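Ticket: Award entry uploads rejected
Product: Grorkell Entry Portal
Status: Resolved
Reported by: Duyên Hoàng, Brolla Television Awards

Reported issue
Entrants in the documentary category received the message "File could not be accepted" when submitting episodes. Supporting stills uploaded normally. 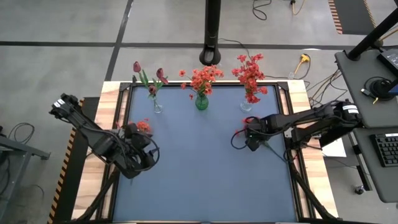

Findings
Ashok Nishad reviewed the upload log on Monday. The portal was applying the 20-minute short film limit to all 42 documentary entries.

Resolution
The limit was corrected to 50 minutes. The four affected entrants were notified by email and their deadline was extended to the end of June.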